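Thursday, April 18, 2024

Bench 2, evaluation of the Gomitach gripper kit (loan unit, supplied by Femov). Continues from the unpacking notes.

Kit as delivered: gripper body, two pairs of fingers, wrist camera with bracket, one cable loom, controller box, USB stick with the driver. The printed manual covers the previous controller only. The PDF on the stick is the right one, so use that and leave the paper copy in the drawer.

Mounting went on without an adaptor. The bolt circle matches our flange, but the dowel hole is a tight fit and I had to ease the pin in with the soft mallet. Loom routed along the outside of the forearm and tied at three points. It still pulls slightly at full wrist rotation. Limited joint six in software for now and left a note on the pendant.

Driver installed on the old bench PC. First attempt failed on a missing library, named in the error message but nowhere in the install notes. Second attempt clean. The controller reports its position at 20 Hz by default and will go faster if asked. I left it at default so that the logs compare with the Cisternas unit we had on loan in October.

Finger calibration: run the homing routine with nothing between the fingers, then again on the gauge block. Readings agreed after the second pass. The routine does not save on its own. You have to press Store on the controller page, and if you power down first you start again. Lost one calibration that way.

Camera calibration used the board from the Tondesano rig. Residuals acceptable in the middle of the view, worse at the corners. The bracket can be fitted in two positions and the manual does not say which one the default transform assumes. By trial, it is the lower one. Worth writing on the bracket in paint pen before anybody swaps it over.

Household items next. Femov's data sheet lists kitchenware as a supported class, with thin rims and perforated parts named as difficult cases, so we are starting there. Force limit set to 11 N for all plastic parts. Approach speed at the factory value.

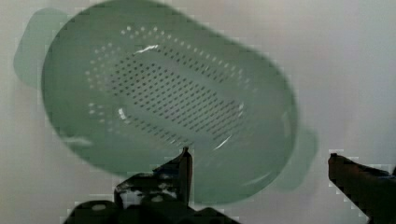

Does the kit need a separate depth sensor to handle a perforated part such as a colander?

Going by the data sheet, a separate sensor is optional: the supplied software plans grasps from the colour view, and depth is read in as an extra channel if one is connected. We are testing without, as that is the configuration quoted to us.

Notes on the green colander. It has a tab handle at each end, so there are at least two sensible grasps, handle or rim. The planner scores both and picks the higher. I would like to be able to force one or the other, and there is a parameter for it in the config file, but it is commented out with no explanation. Have asked Femov's support address.

Contrast is a concern. Pale plastic on a pale surface leaves the handles faint against the background, and the glossy parts of the basin throw highlights. Motion blur on top of that softens the rim. Exposure is on automatic. Plan is to fix it at a shorter value and bring the bench lamp round to the side — one change at a time, with a log for each.

Log format is plain CSV plus a folder of stills. Timestamps on the two come from different clocks. The offset can be measured by tapping the fingers shut in view of the camera and matching the two records by hand. Tedious, but it works with our existing script after a small edit to the column names.

Cost, for the file: the quote is 2,000 for the kit and 400 per year for software updates, both before VAT. Spare fingers are priced separately and the quote leaves that line blank. Query sent with the other one.

Open items:
Reply from Femov on the grasp parameter and the finger price.
Repeat corner calibration with the board closer.
Longer loom, or move the first tie point back towards the elbow.
Fixed exposure runs, lamp left and lamp right.
Same items with the soft finger pair.
Check whether Store also keeps the force limit. I suspect it does not.

Controller left powered, arm parked, e-stop in. Please leave the camera bracket where it is.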